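Shared kitchen walk-through – October, first go at it

Who did it: me (Lộc Lâm), with a cup of tea in one hand for most of it
Area: the white bench and everything that lives on it
How I marked it: OK, Fix, or Ask

Righto, this is the checklist Gauthier handed out when we took over the kitchen, with my comments typed in under each line. I've kept their wording for the headings and ignored the boxes that are clearly meant for a restaurant (we don't have a grease trap, folks, and I'm not going looking for one).

1. Work surface clean and clear enough to use
Fix. The surface itself is fine, nice and white so you spot a spill straight away. It's the clutter. The pot, the spatula, the colander and a plate were all out together, and the tomato sauce (ketchup, if you're from Lộc's side of the family – we argue about this) was lying across the plate.

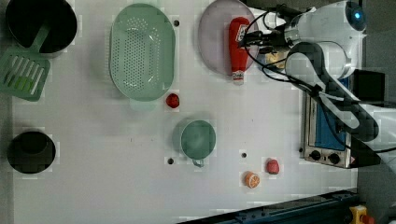

Sauce bottles stand up, please, and they go back in the fridge door once they're open. Lying down with the cap over the edge of a plate is how you end up with red on your sleeve. I've done it. I was wearing the good shirt.

2. Utensils stored off the bench
Fix. I'd love the green slotted spatula to have a home. The jug by the sink is full, so I've put a hook rail on the wish list. There's one from Cloltent that looks all right and doesn't need drilling.

3. Handles turned in, nothing reaching over a pot
Ask. The spatula was propped on the black pot with its handle over the rim. No drama on a bench, but do that on a cooktop and you get a hot handle, or you catch it with your elbow and wear the lot. Can we all just lay it on a saucer?

4. Small items picked up
Fix. Little round things roll, and then somebody stands on them. There was a small red one near the colander. If you drop it, grab it!

5. Toaster oven
Ask. I like this little oven a lot, silver with the two black knobs, easy to wipe. What I want to know is how much clear space the booklet says it needs, and I can't find the booklet. Until it surfaces, nothing goes on top. Not tea towels, not the bread bag, not "just for a sec". Also the crumb tray, if it has one, goes on the monthly list. I set the dial to 200 for scones, by the way, and I'd like to hear if anyone finds that too fierce.

6. Cords and cables
Fix. Keep them out of the way of bowls and well back from anything that gets hot. Tie up the slack where you can. I've ordered clips from Zundus, order 382 if they turn up while I'm out.

7. Food covered or put away
Fix. Cut fruit gets a lid or a plate over it, or it gets eaten. I know it's only a snack, but the fruit flies have been shocking this spring and I'm tired of the vinegar traps – they work, they just smell like a chip shop.
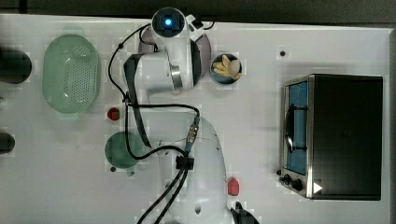
Item 7: pale yellow pieces, possibly banana, in the small dark blue bowl. Green bowl and colander on the left.

8. Colander and bowls
OK. The colander's a good one and the holes are easy enough to rinse if you do it straight after the pasta. Leave it overnight and you'll be in there with a toothpick. Store it upside down so it drains, and nest the bowls by size.

9. First aid and fire blanket
Ask. Fandura did the last refill on the kit, and I reckon we're low on the blue plasters. The blanket needs to hang where you can reach it without leaning across the oven.

Still to do before the next walk-through: hook rail, cable clips, booklet. Write your name beside one if you're keen, and leave the pen on its string this time.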